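회색 골지 천을 개는 밤

우리 집에는 회색 천이 너무 많다. 수건도 회색, 행주도 회색, 소파에 던져두는 얇은 담요도 회색. 처음부터 그러려고 한 건 아니고, 이사 오던 해에 흰 수건을 몽땅 누렇게 만들어버린 뒤로 겁이 나서 그렇게 됐다. 회색은 웬만한 건 다 받아준다. 커피도, 고양이 털도(우리 고양이가 회색이라 더더욱!), 내가 세탁기에 잘못 넣은 검은 양말 한 짝도.

문제는 개는 일이다. 나는 빨래 돌리는 건 좋아하고 너는 것도 그럭저럭 참을 만한데, 개는 건 정말 싫어했다. 십 년 넘게 혼자 살면서 건조대를 옷장처럼 썼다. 필요한 걸 거기서 바로 걷어 입고, 빈자리가 생기면 새 빨래를 넌다. 꽤 괜찮은 순환이라고 믿었는데, 지난 11월에 엄마가 다녀가시면서 건조대를 한참 보다가 "너 이거 접을 줄은 아니?" 하셨다. 건조대 말씀인지 빨래 말씀인지 아직도 모르겠다.

그래서 파라(Farah)에 갔다. 동네 세탁소 2층에 있는 작은 작업실인데, 저녁마다 수선도 하고 바느질도 가르치고, 한 달에 한 번은 두 시간 내내 천만 갠다. 농담이 아니고 진짜로 천만 갠다. 주인인 하난 스루르 씨는 호텔 세탁실에서 오래 일한 사람이다. 첫날 내가 가져간 수건을 들어 보더니 이게 무슨 조직이냐고 물었다. 조직? 수건인데요. 그랬더니 손등으로 한 번 쓸어보라고 했다. 쓸어봤다. 한쪽으로는 매끈하고 다른 쪽으로는 드르륵 걸린다. 십 년을 쓴 수건인데 골이 있는 줄도 몰랐다니, 좀 미안했다.

골이 있는 천은 접히고 싶어 하는 방향이 따로 있다. 골을 따라 접으면 선이 얌전하게 서고, 골을 가로질러 접으면 접힌 자리가 둥글게 부풀어서 자꾸 벌어진다. 나는 그동안 수건이 왜 서랍 안에서 저절로 펴지나 했다. 수건 탓이 아니라 내가 늘 가로로 접고 있었던 거다. 스루르 씨는 이걸 "천이 숨을 쉬는 쪽"이라고 부르는데, 표현은 약간 낯간지럽지만 한번 듣고 나니 잊을 수가 없다.

구겨진 골지 천을 가만히 들여다보는 것도 그때 처음 해봤다. 골이 주름을 따라 휘고, 눌린 데는 까맣게 그늘이 지고, 둥글게 넘어가는 데는 살짝 윤이 돈다. 밋밋한 회색이라고만 생각했는데 회색이 몇 가지인지! 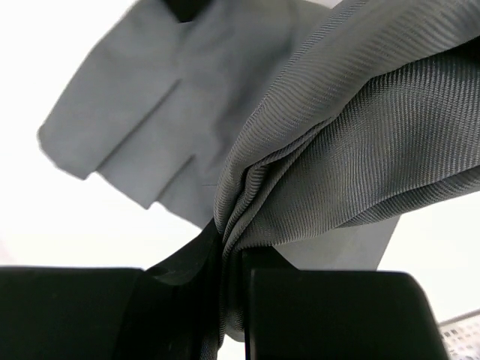

흰 바닥 위의 회색 천.

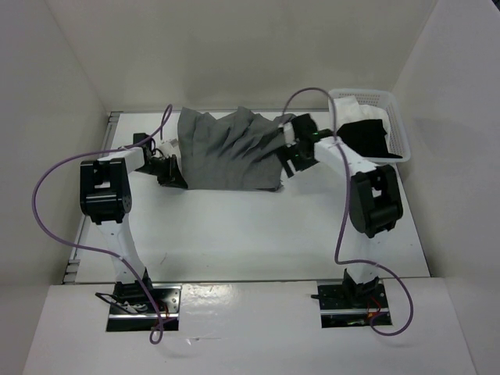 펴는 얘기를 좀 해야겠다. 개기 전에 펴는 것, 사실 이게 전부라고 해도 될 만큼 중요한데 나는 늘 건너뛰었다. 구겨진 덩어리를 그대로 반으로 접고, 또 반으로 접고, 손바닥으로 꾹 누르면 된다고 생각했다. 그러면 속에 주름을 잔뜩 품은 만두가 나온다. 파라에서 배운 순서는 이렇다. 먼저 덩어리에서 모서리 하나를 찾는다. 찾으면 놓지 않는다. 그 손은 그대로 두고 다른 손으로 가장자리를 타고 가다가 다음 모서리를 만나면 잡는다. 그러고 나서 양손을 벌린다. 확 당기면 안 되고 천이 따라올 만큼만.

말은 쉬운데 처음엔 모서리를 못 찾아서 한참을 헤맸다. 모서리인 줄 알고 잡았는데 그냥 뾰족하게 접힌 주름일 때가 제일 허탈하다. 구별하는 요령은 손끝에 있다. 진짜 모서리는 박음질 때문에 조금 두껍고 딱딱하다. 눈보다 손이 훨씬 빨리 안다. 옆자리에 앉은 아주머니는 드라마 얘기를 하면서 보지도 않고 척척 찾아내던데, 나는 아직 그 경지는 멀었다.

바닥도 중요하다. 나는 평생 침대 위에서 갰는데, 침대는 푹신해서 천이 같이 꺼진다. 판판하고 밝은 데가 좋다. 밝은 바닥에 어두운 천을 놓으면 윤곽이 또렷해서 어디가 삐뚤어졌는지 바로 보인다. 집에 와서 식탁을 싹 치우고 흰 식탁보를 깔았더니 세상에, 이렇게 쉬운 일이었나 싶었다. (식탁을 치우는 데 더 오래 걸렸다는 건 비밀이다.)

신이 나서 장비도 몇 개 샀다. 요넨트(Jonent)에서 나온 접이판은 셔츠에는 그만인데 수건에는 번거로워서 지금은 싱크대 옆에서 쟁반 노릇을 한다. 오르키어(Orkier) 바구니는 잘 샀다. 옆면에 구멍이 숭숭 나 있어서 덜 마른 행주를 잠깐 던져놔도 냄새가 안 난다. 제일 돈값을 한 건 2000원 주고 산 빨래집게 한 봉지다. 긴 천을 혼자 펼 때 한쪽 끝을 식탁 모서리에 집어두면 손이 하나 더 생긴다. 둘이 하면 물론 더 좋다. 이불은 둘이 해야 하고, 둘이 하면 꼭 한 번은 싸운다. 엄마랑 나는 서로 왜 그쪽으로 돌리느냐고 했다.

그리고 이건 취향인데, 나는 이제 수건을 세 번 접어서 세워 넣는다. 긴 쪽을 삼등분해서 접고, 그다음 반으로, 다시 반으로. 골이 위아래로 서게 꽂아두면 서랍을 열었을 때 가느다란 줄무늬가 나란히 보여서 기분이 좋다. 스루르 씨는 둘둘 마는 쪽을 좋아한다. 말면 골이 눌리지 않아서 촉감이 오래간다는데, 내 서랍은 얕아서 마는 건 욕실 선반에 둘 것만 한다. 지금 집에 있는 회색 천이 32장이다. 세어볼 생각은 없었는데 다 개서 쌓아놓으니 세고 싶어졌다. 많긴 많다.

담요는 아직 숙제다. 푸스트베르크(Pustberg)에서 산 넉넉한 골지 담요인데, 크고 축축 늘어져서 양팔을 끝까지 벌려도 가운데가 바닥에 닿는다. 한쪽을 펴면 다른 쪽이 우글우글해지고, 그쪽을 잡으러 가면 처음 편 데가 다시 몰린다. 지난번 모임에 가져갔더니 스루르 씨가 웃으면서 우선 위쪽 가장자리만 팽팽하게 맞추라고 했다. 아래는 나중에 쓸어내리면 된다고. 집에서 해보니 절반쯤은 맞는데, 고양이가 그 절반 위에 올라앉는다.

오늘도 저녁 먹고 식탁을 치웠다. 라디오를 틀어놓고 행주부터 시작해서 수건까지 갔다. 담요는 소파에 그냥 걸쳐뒀고, 건조대는 접어서 베란다에 내놨다. 엄마한테 사진을 보냈더니 양말은 어디 있냐고 답이 왔다.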